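8 August 2022

Day off from the shop, so I spent it on the map files.

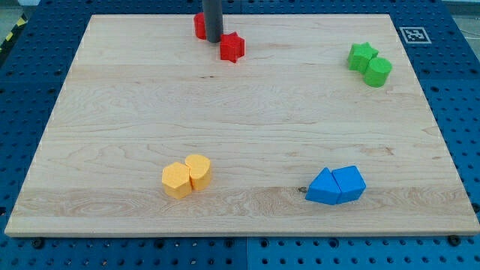 Maple board on the blue table.

Started at 7 with coffee and the laptop. The plan was to get all the Serville walks into one project, since at the moment they are spread over old folders with names like "new" and "new2". I had 50 track files to go through. Some are from the old handheld, some from the phone, and a few Liviu sent me last November that I never opened.

The import went fine until the map tried to draw everything at once. The fan came on and I couldn't pan without waiting. I turned off the terrain layer and that helped. Then I found the setting that hides tracks until you zoom in to a certain level. I wish it were in the View menu, where I looked first. It is under the properties for each folder, on the second tab. I set it on the parent folder and the ones inside picked it up, except for the Jin folder, which I had to do by hand.

Two of the tracks were in the wrong place. The whole Dritudcombe loop was sitting well east of the river, following nothing. I checked the file and the coordinates were in a different datum. Geum-ok had warned me about this when I borrowed her survey points and I wrote it down somewhere and forgot. Reprojected both files and they dropped onto the path where they should be. The third one I thought was wrong was fine. The path has moved and the aerial photo is old.

Called Geum-ok at lunch to ask how she names her placemarks. She puts the place first, then the year, so they sort by place. I had been doing it the other way around. I renamed the Dundar ones her way to see if I liked it, and I do, so I'll have to do the rest. There is a batch rename but it only works on the title and leaves the description alone, and half of mine have the date in the description.

Lunch was leftover rice and an egg. Hot out. Kept the blinds down on the street side.

In the afternoon I tried making a tour — the kind where the view flies from one point to the next. It has a default pause of 5 seconds at each stop, too short to read anything. I set it to 10. The tilt is still wrong. It comes in nearly flat at the ridge and you end up looking at the side of a hill. I think I need to save the view on each placemark separately before recording, and I only did that for the first few. Also it swings the long way around between Dundar and the reservoir for no reason I can find.

Wrote to Liviu to ask if his files are the raw ones or if he had already cleaned them up. The points are very evenly spaced and mine never look like that. No answer yet.

Backed everything up to the outside drive before dinner. Took a while, and I washed the dishes while it ran.

Still to do: the rest of the renaming, saved views for the tour, throw out "new2" once I'm sure it has nothing in it I need. Colors too. Right now every track is the same red and where they cross I can't tell which is which.

Back to work tomorrow. Need to buy printer paper and call about the car.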